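4. Setting up the filing task

Read section 3 (arm power-up) first. The club runs this task on the Sturel pair at Nagano, two students per shift.

4.1 Laying out the table

1. Stand the black file organiser against the wall, between the two arms, with its open side facing you.
2. Lean the thin booklet inside it.
3. Lay the paperback flat on the green grid in front of the organiser. Loose papers go beneath it and to the right.
4. Keep the cables of both arm cameras out of the grippers' path. 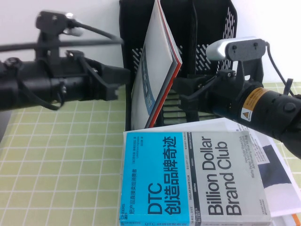

Chiharu Kinoshita: On the February sheet step 4 came before step 1. I would put it back. Moving a cable after the books are out usually means laying out again.

Either order is allowed. Log the one you used.

4.2 Checking the wrist view

5. Open the Parko viewer and select the wrist camera.
6. Jog the arm slowly towards the organiser at speed setting 19. Stop before the fingers touch the mesh.

CAUTION: Do not put your hand between the arms while the drive light is on.

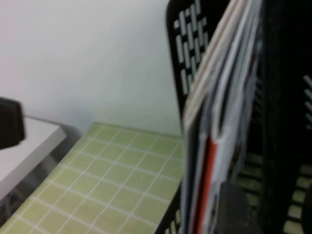
7. Hold the arm still for 32 seconds while the viewer sets its exposure. If the picture stays too dark, raise the gain to 37 and repeat step 6.

Note: Close papers will look soft. Do not refocus the lens for them.

4.3 Start position

8. Bring both grippers down to face each other across the book, clear of its cover.
9. Check the fixed camera view. The booklet must be in the left compartment and the right one empty. 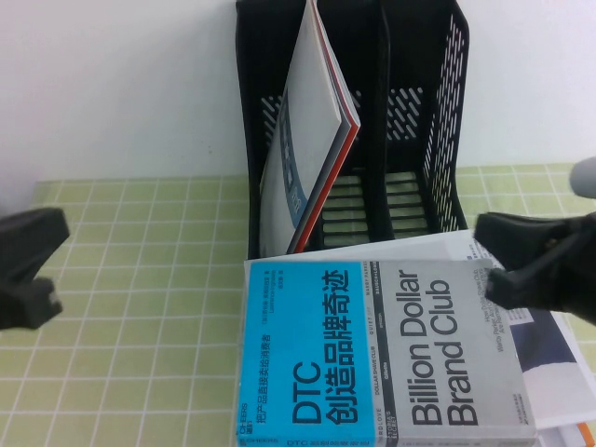 4.4 Recording a run

10. Press Record, then release the hold on both arms.
11. Save under your shift number. Send faults to Poul Norðdahl.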